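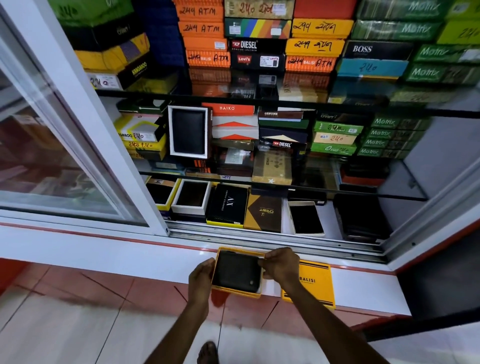

May | By Wendy Hollis
Last updated: 4 p.m.
Print | E-mail

Shopkeepers at the Suwannarat arcade will get their own electric meters under an agreement reached with the building's owner, ending a dispute over shared power bills that had led several tenants to hold back part of their rent.

The owner, Calon, said work on the ground floor would start before the end of the month. The upper floor will follow once the old wiring behind the food stalls has been inspected. Until then, tenants will go on paying under the present system, with a cap on any increase from one bill to the next.

The arcade opened in 2000 and was built with a single main meter. Each month the total is divided among the tenants by floor area, so a stall selling belts or phone cases pays the same rate per square foot as a restaurant running freezers all night. Small-goods sellers have complained about the arrangement for years, but the argument sharpened over the winter when two larger businesses moved in on the Juden Street side and the combined bill went up.

Pichit Rattanakul, who sells wallets, watches and travel bags on the ground floor, said his share had climbed every month while his own use had hardly changed.

"I have display lights and one fan," he said. "I turn the lights off at closing and the fan is off most of the time. When I asked how my number was worked out, they gave me a floor plan."

Rattanakul was among the tenants who began paying only the base rent in protest and setting the power charge aside. Calon sent warning letters but did not move to end any leases. Both sides said the withheld money would now be paid, minus a credit that is still being worked out stall by stall.

Napaporn Kaewmanee, the arcade manager, said the company had never made money on the charge and simply passed along what it was billed. She said the floor-area formula was written into the original leases and could not be changed without the tenants' consent.

"Some people were always going to pay less under a new system and some were going to pay more," Kaewmanee said. "It took a while to get everyone to see the figures and agree that we should do it anyway."

Under the agreement, Calon will pay for the meters and the labor. Tenants will pay for any rewiring inside their own units beyond the connection point. The lights, elevators, restrooms and parking area will be billed separately as common costs, and those will still be divided by floor area.

The installation contract has gone to Voltside, which will also read the meters and send the bills. Tenants will be able to check their use online or ask for a paper statement at the management office. Voltside will charge a monthly service fee for each unit, and that fee was the last point to be settled. The first draft had it rising each year. The signed version keeps it flat for the length of the contract.

Not all of the tenants are pleased. Orathai Phuthong, who runs a noodle counter on the upper floor, expects her bill to go up sharply. She said food tenants already pay a higher base rent than the stalls downstairs, and that the shared power bill was one of the things that made the higher rent worth paying.

"Nobody hid it from us and I knew what I was signing," Phuthong said. "I understand why the others are upset. But my rent was set with one system and now I'm going to have another."

She and the other food sellers have asked Calon to review the base rents before the new meters are switched on upstairs. Kaewmanee said the company would meet with them but had made no promises. Phuthong said she may replace her older freezer whatever the answer is, and has been pricing used ones.

Uthai Chareonsuk, a retired electrician who was asked by the tenants to look over the plans, said the work on the ground floor was simple. Most of the units there have their own breaker, and the new meters can be fitted in the service closet at the end of each row. He was less certain about the upper floor, where units have been joined, split and joined again as businesses came and went.

"There are places up there where one shop's outlet is on the next shop's line," he said. "You have to trace all of it first. If you skip that, you put in a new meter and it measures your neighbor's refrigerator."

Chareonsuk recommended that tenants keep a written list of everything they have plugged in, and bring it with them when the crew reaches their row. He also asked that extension cords running between stalls be taken out ahead of the work. Kaewmanee said notices about the cords would be posted at both entrances.

Power will be shut off one row at a time, beginning at 7 p.m., after most of the ground-floor stalls have closed. The main entrance and the stairs will stay lit. Businesses that need to keep food cold will be given advance notice, and Calon has agreed to bring in a generator for the upper floor on the nights when work is done there. The parking area will remain open, except for the spaces next to the loading door on Juden Street, which will be used by the crew.

The management office will hold a walk-in session for tenants at 4 p.m. on the day before each row is scheduled. Copies of the agreement are available there in Thai and English. Stallholders who sublet from another tenant should go with the person named on the lease, Kaewmanee said, as the new accounts will be opened in the leaseholder's name.

Rattanakul said he planned to pay what he owes as soon as he sees the amount of the credit in writing. He has also asked whether the credit will cover the months before the protest started – a question the agreement leaves open. Calon said it would answer requests of that kind individually.

Print this story | E-mail this story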